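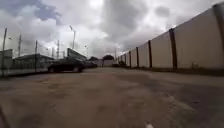 Navigation: the yard runs at Dralta

In July our group moved the Kadard navigation work outdoors. The robot gets a goal and only its own camera view, with no map. Lawal Lawal trained the policy on 1000 short drives, and Bogdan Mazurek wrote the part which proposes subgoals.

The long wall is difficult for the method, as every panel looks like the next one.
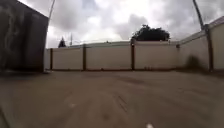 With subgoals, the robot reached the goal in more than half of 20 runs. Without them it was 4. The next tests will use a second yard.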